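Search this board
Search

Plug-in mosquito vaporizer on a power strip — which way up?

lefteris_s
Setting up the back room for summer. The power strip hangs on the wall over the work board, and I want the plug-in mosquito vaporizer up there by June. It's a white one with the green refill that screws into the bottom, flat prongs.

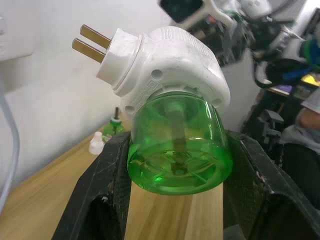 I wiped most of the dust off the housing last year and the wick looked fine. My question is about the strip. The sockets run down its length, so depending on which one I pick, the bottle might end up on its side. Is that a problem?

priltari639
Yes. Bottle hangs straight down, always. On its side the liquid gets at the cap and you end up with an oily patch on the wall.

jandura_k
I ran mine sideways for 3 summers in a Lapointe strip and never had a drip. Depends how tight the refill is screwed in.

priltari639
You got lucky. Mine leaked in one night.

lefteris_s
The strip hangs from one small hook at the top end, so it can swing a little. I could take it down and mount it flat along the wall instead.

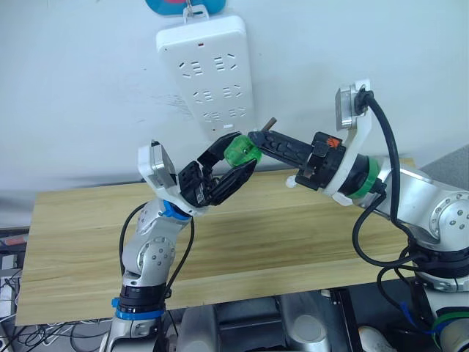 The other option is leaving it where it is and getting a short extension just for the vaporizer. I'd like to keep the strip off the board, I need that space.

Krisztina Kovács
One hook is fine for holding the strip but I wouldn't push plugs into it while it hangs. Two screws on the back, if yours has the keyhole slots. And check the refill label, mine (Grernomik) says upright only.

jandura_k
Labels say that about everything.

Krisztina Kovács
It's also a heater. I'd go with the label on that one. Keep it clear of anything stacked against the wall too.

lefteris_s
OK, two screws it is, and I'll pick whichever way keeps the bottle down. Will check for slots on the back tonight.

18 replies · 1159 views · 3 shares

We use cookies to keep you signed in. Accept / Settings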